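By August the workshop above the chandler's in Iltcombe had grown so warm that Venkatesh Chowdary kept his biscuits in the sink, and it was there, at a grey table with the curtain drawn behind it, that he and Darren Tapley meant to settle which fingers were the better ones, the Sivo pair or the Heveo pair. Darren was for the Heveo, and had been ever since spring, and said so at length to anyone who brought up tea.

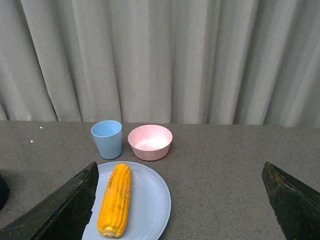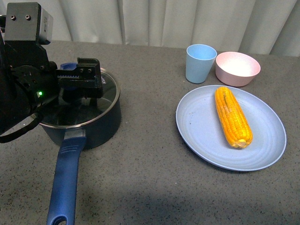 Supper things, Darren called them, the corn on its blue plate and the cup and bowl behind.

"What are we really comparing, then, if both sets can close on a corn cob?" asked Venkatesh.

"How gently they let go," said Darren. "Any of them will hold on if you squeeze hard enough. I want the pair that puts a thing down where it was told to, and doesn't drag it along on the way out."

Venkatesh thought this over and found, rather to his annoyance, that he agreed. He turned to a clean page in the notebook old Koivisto had left them (a lovely thing, far too good for the purpose) and ruled it into two columns, with room for 16 tries in each, and at the top he wrote the time, five o'clock, though it was a good few minutes past.

"You'll want to be fair to the Sivo," he said.

"I'm always fair to the Sivo," said Darren, and he pulled his stool up to the controller and reached for a biscuit.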